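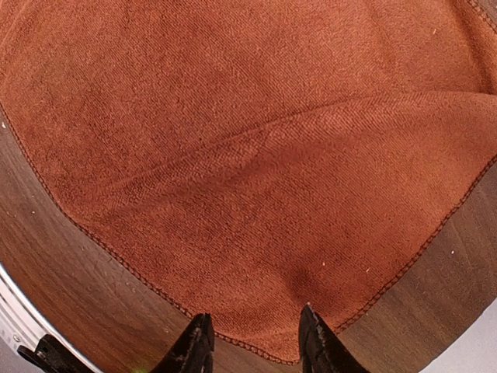

Quick one tonight, I have to be up early and the arm is finally moving again so I want to get this written down before I forget which screw was which.

Short version. The towel cell was missing edges. Had been for a while, if I'm being fair to it. Swapped fingertips, redid the zero, lost most of an evening to a cable, working again. Long version follows, mostly for me and for Manuela, who has the same gripper and keeps asking.

The setup, for anyone new. One arm, one parallel gripper, little wrist camera, and a brown wooden table that used to be in my dining room. It folds towels. Slowly. The whole project has been called Nullivov since the first week and I'm not changing it now. The fold starts with a pinch at the hem, right where the cloth comes down to a point nearest the arm. Fingers come in one each side, close, lift, go. If the pinch is bad everything after the pinch is bad. So most of looking after this thing is looking after about an inch of black fingertip.

And that inch was in rough shape. Both tips scuffed gray, edges gone sort of fuzzy, a pale worn strip down the inside of the right one. They still look like fingertips from across the room, which is why I left them on so long. Up close on the wrist cam they look chewed. Every pick that comes in a hair low drags them over wood, and wood always wins.

What I was seeing:

Misses on thin hems first. Then misses on the thick orange microfiber, which is the easy one, it has a nice fat stitched edge and the pile gives the tips something to bite. When the orange towel starts slipping something is wrong. It would close, lift an inch or so, and the hem would just walk out from between the tips. Not every time. Enough that I stopped trusting the numbers.

I blamed the software for two evenings. Went back through the grasp height, the approach angle, the little pause before the close. Changed all three. Changed them all back. Jamshid told me over the phone to go put a sheet of paper between the fingers and close them, and I did, and the paper slid out with no effort at all. Held a flashlight behind and there was daylight between the tips at the very end. They were only touching further up. So, ok. Tips.

THE SWAP

Power down properly. I mean at the switch, not just the stop in the software. The last time I skipped that the gripper decided to home itself with my thumb in there.

Mine are held with 4 small screws, two a side. The threadlock was old and one of them did not want to come. Warm it with a soldering iron on the head for a bit, then a decent driver, then lean on it. Do not do what I did first and use the driver from the junk drawer. The head on that one is now more of a suggestion.

Spares came out of the bag from Krajewska. I ordered a bunch of them last September and forgot about it. Checked them against each other before fitting and one pair had a slight mismatch in length, you could feel it with a fingernail, so that pair went back in the bag with a note. Use a matched pair. If you change one finger change both, the old one will be shorter than you think and you get the same gap back at a funny angle.

Wipe the seats. There was lint packed behind the left finger, a proper little felt pad of it, orange and gray. That alone would have pushed the finger out of line. I don't know how it gets back there. It gets everywhere. You wipe the table down and ten minutes later there are white specks on the wood again.

Screws in finger tight, all of them. Close the gripper by hand on a strip of paper so the tips line each other up, THEN tighten, going side to side. Tiny dab of the removable threadlock. The removable one!! Future me, please.

THE ZERO

New tips are longer than worn ones, obviously, and the arm doesn't know it. First thing it will do with the old offset is try to put them through the table. So before anything runs, drop the speed way down and redo the tool length.

I do it the cheap way. Table cleared, arm pointed straight down, jog until the tips are nearly on the wood, slide the paper under, jog in the smallest step until the paper just drags. Write that down. Do it in the middle and then out near each corner of the area it works in. My table is not flat. It was a dining table, it has had hot pans and homework on it. There's a low spot toward the left that I just live with, I take the highest reading and let the pile of the towel make up the rest.

Then camera to tip. The tips show up in the bottom of the wrist view, so I have the two points marked in the software and I check that what the camera thinks is the gap and what is really the gap are the same place. They weren't. Off to one side a little. Could be the new fingers, could be that it had been off for months and the worn ones hid it. Fixed it either way.

THE CABLE

This is the part that cost me the evening. Powered back up, gripper wouldn't report its position. Open, closed, same number. I had the covers off and was halfway to ordering a new board when I noticed the connector at the wrist was in at a slight tilt. I must have leaned on it when I was fighting the screw. Pushed it home, click, number came back.

So check the connector before you take the covers off. I now have it written on tape on the side of the arm. The tape is already peeling but its there.

While the covers were off I did the rest of the stuff I'd been putting off. Blew the dust out. Fresh wipe of grease on the slide, very thin, the Rarmont stuff in the small tube, and then wiped most of it off again because grease plus microfiber is a disaster. Redid the strain relief on the wrist cable with a bit more slack, it was getting tight when the arm reached across to the far side.

TESTING

Paper test first. New tips hold paper right to the very end, I couldn't pull it out without tearing it. Very satisfying, did it more times than I needed to.

Then cloth. I use the orange towel for the first runs every time. You can see the hem from anywhere, dark stitching on lighter pile, the camera has no trouble finding it and neither do I. Lay it out, don't smooth it too carefully. It's tempting to make it perfect but it won't be perfect in real use, so I leave a crease running across it and let the edge sit how it wants.

Force is what I always get wrong. With worn tips I had crept the closing force up to 70 percent to make up for the slip, a little bit at a time, never writing it down. With fresh ones at that setting it grabbed so hard it left a pinch mark in the pile and then wouldn't let go cleanly, the loops hung on the tips. Brought it down in steps until the hem just started to slip, then back up a notch. Way lower than where I was. Which probably explains some of the wear, come to think of it.

Ran 100 picks, hem only, no fold, just pinch and lift and set down. Sat there with a cold coffee and a notepad like an idiot. Two misses, both with the towel bunched over on itself at the edge, and I would have missed those too honestly. After that I let it do full folds while I cleaned up and they looked fine. Corners a bit off. They were always a bit off.

SCHEDULE, SUCH AS IT IS

I had no schedule before, that's how I got here. Going by the counter in the log the old pair did way more than they should have. So from now on:

Every session: wipe tips, wipe table, look at the tips in the wrist cam before starting. Takes a minute.

Every week or so: paper test. If it slides, stop.

Every 3000 picks: new pair, no matter how they look. Might stretch that later if the fresh ones hold up with the lower force, we'll see. I put a reminder in the script so it nags me.

Whenever tips change: tool length, camera check, force. In that order. If you do force before length you end up doing it twice, ask me how I know.

Manuela wants to try a softer tip, some rubbery thing she cuts herself out of sheet from a shop in Trumurska. She says it doesn't mark the wood. I think it will pick up lint like crazy and be bald in a week but she's been right about this stuff before, so I said send me a pair. I'll run them on the same towel with the same count and post whatever I get. Jamshid thinks we should both just put felt on the table and stop hitting it. He has a point but then the camera sees fuzz on fuzz and I'd have to redo the hem finding, and no. Not this month.

Still on the list: the low spot on the left, a proper tray for the spares so they stop living in a sandwich bag, and the stripped screw, wich I put back in because I had no other. It's holding. I've ordered more.

Ok bed.

Filed under: Robot Arm, Repairs & Upkeep, Nullivov log

Contact | © All posts and photos mine, ask before reusing | Back to top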